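Porlow Publishes Ground Rules for Robots That Pour

Free bench guide asks labs to settle who is in charge of the beaker before anyone presses start

JOSTPORT, 4 March 2026 – Porlow, the Jostport group that writes working rules for small laboratories, today released its Good Practice Guide for Robotic Liquid Handling in Open Glassware. It runs to 20 pages, three of which are about tape. The guide covers the kind of work that falls between the big enclosed dispensing machines and a graduate student with a steady hand: one arm, one gripper, ordinary beakers.

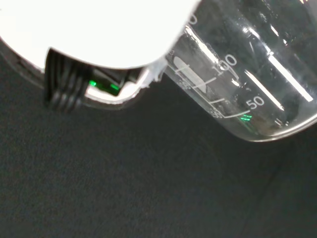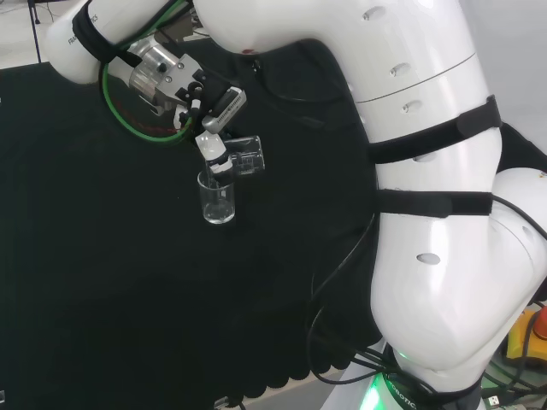 Beaker work with a robotic arm, the subject of the new guide.

Why a guide, and why now

General safety rules for robot arms are mostly concerned with keeping the arm from hitting people. Porlow has no quarrel with that. Its members kept running into a different class of trouble, the kind that ends with a wet bench and a meeting.

Ahead of drafting, Porlow collected 74 incident notes from member labs. None involved an injury. A good many involved cables, and one involved a birthday cake that should not have been in the room.

"People will write a beautiful risk assessment for the arm and then hand it a beaker with a chip in the rim," said Pui-shan Fang, lead author of the guide. "The arm has no opinion about the chip. Somebody has to have one."

What the guide asks for

- Inspect glassware before each session and retire anything chipped, cracked or scratched at the grip height.
- Set the grip force for the vessel in use and write it down. "Same as last time" is not a number.
- Do not use printed graduations as a measurement. Weigh the receiving vessel before and after the pour.
- Rehearse every new motion with empty vessels, then with water, before using anything you would mind cleaning up.
- Secure cables along the arm and run the full range of motion slowly to check that nothing pulls or snags.
- Keep the emergency stop within reach of the person watching. There must be a person watching.
- Record temporary fixes, including tape, straps and folded paper, with a date. Any fix older than a month is to be treated as part of the machine and reviewed as such.

The last item drew more comments than the rest of the draft put together. Several reviewers asked for a longer period. One asked for an amnesty.

Trial use

Two Porlow members, Sakamoto and Grimero, worked under the draft rules before publication. Sakamoto asked for a shorter checklist and got one, now printed on a single side. Grimero asked that the section on spills be moved closer to the front, which the authors took as useful feedback and did not ask about further.

"I would like to say the draft was received warmly," said Fang. "It was received. Then people started using the checklist, and I will take that over warmly."

Availability

The guide and checklist are free to download from Porlow. Printed copies are limited to 100 and will go to member labs first. Compliance is voluntary. Comments are open until June and should refer to section numbers; comments that refer only to the author's tone have been noted already.

About Porlow

Porlow is a membership group based in Jostport. It publishes plain-language practice guides for small laboratories and sells nothing, including robots.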